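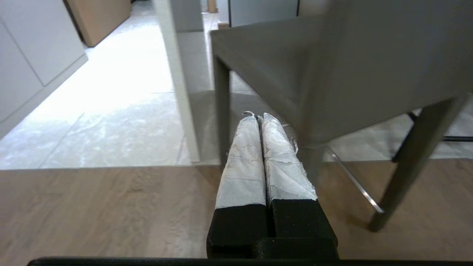
Can Lisside be used on both vinyl and polyurethane faux leather?
Lisside is suited to both, provided the surface coating is intact. On polyurethane that has started to peel or flake, the liquid gets under the coating and lifts more of it, so the product should not be used there.

Lisside Coated Upholstery Cleaner
Made by Surneo
Sizes: 500 mL trigger bottle, 200 mL flip-top bottle
Form: ready to use, do not dilute
pH: 9
Fragrance: none
Color: clear to pale straw

Product overview

Lisside is a water-based cleaner for coated seating fabrics. It removes body oil, hand marks, food grease, light ink transfer and general soil from dining chairs, bar stools, benches, headboards and office seating. It contains no bleach, ammonia or silicone oil. The surfactant blend is low foaming and wipes off with a damp cloth. It leaves no gloss. Surfaces that look shinier after cleaning were usually shiny before an earlier polish or a layer of oil dulled them.

The cleaner has no effect on dye that has moved into the coating. Dark denim on a pale seat is the usual case. Lisside will take off what is sitting on the surface, and the remaining tint is permanent.

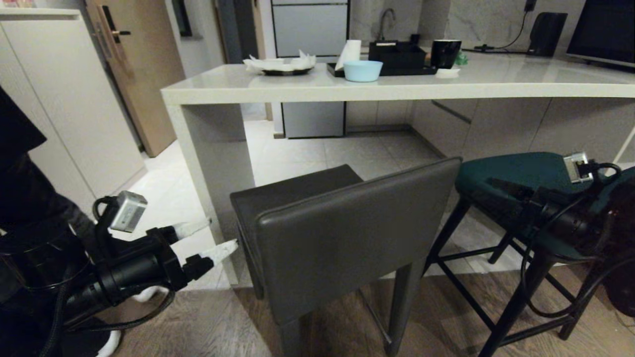
Upholstered bar stool and round-cushioned stool beside a white counter.

Where soil builds up

On kitchen and counter seating the heaviest soil is found along the top edge of the back, where people take hold of the stool to pull it out. The front edge of the seat is next. Both areas collect skin oil, which softens many vinyl coatings over time and makes them tacky. A tacky surface should be cleaned and left overnight before it is judged. If it is still tacky in the morning, the plasticizer has started to leave the vinyl and cleaning will not reverse it.

Directions

Vacuum or brush off crumbs and grit first. Test on the underside of the seat or another hidden spot and let it dry. Spray onto a white cotton cloth until the cloth is evenly damp. Do not spray the furniture directly, as overspray runs into the seams and onto the floor. Wipe one panel at a time with light pressure and turn the cloth often. For grease, leave the cleaner on the surface for 2 minutes and wipe again. Finish with a second cloth dampened with plain water, then dry with a towel.

Do not work in direct sun or on a seat next to a hot oven. The liquid dries too fast and leaves a tide line, which can be removed by cleaning the whole panel again from edge to edge.

Keep the bottle off unsealed stone and bare wood during use. Sealed worktops are not affected by drips if they are 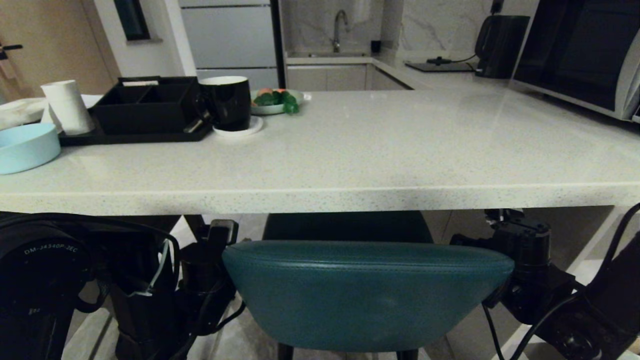 wiped up before they dry. Food contact surfaces must be rinsed with clean water afterward. Metal legs with powder coating or chrome plating can be cleaned with the same cloth. Raw brass and raw copper will darken and should be covered.

Seams, piping and stitching

Thread is not coated and takes up liquid faster than the panels on either side of it. Use the Darko seam brush (sold separately) with a small amount of cleaner on the bristles only. Brush along the seam, never across it. Where fibers have started to lift, skip the brush and press with a folded cloth. Trim lifted fibers with small scissors. Pulling them can open the stitch.

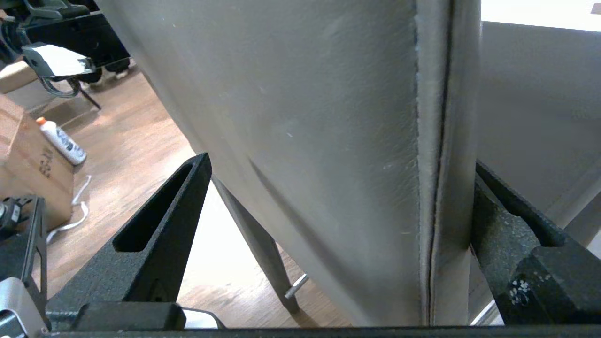 Raised piped seam between the main panel and the side section of a gray upholstered back.

Conditioning

Coated fabrics do not absorb leather cream. Oils and waxes stay on top and hold dust. If a protective finish is wanted, use Mindetti Matte Guard, applied thinly to a clean and fully dry surface. Pale scuffs where color has been worn away will still be visible under Mindetti.

Do not use on

Real leather of any type, suede, nubuck
Uncoated fabric, including woven, knit and felt
Painted or hand-dyed vinyl
Coatings that are cracked, peeling or sticky through their full depth

Storage and handling

Store upright between cool and room temperature. Product that has frozen will separate and must be thrown away. Keep out of reach of children. In case of eye contact, rinse with plenty of water and get medical advice if irritation continues. Nitrile gloves are advised for long jobs. Empty bottles can be recycled with the trigger removed. The trigger contains a steel spring and goes in general waste.

Ordering

The 500 mL bottle ships singly or by the case. The 200 mL bottle ships by the case only. Safety data sheets are included with case orders and can be requested for single bottles. Orders placed after noon on Monday ship with the next day's dispatch.

Technical questions on coating types and test results: Kwame Mahama, Surneo product support.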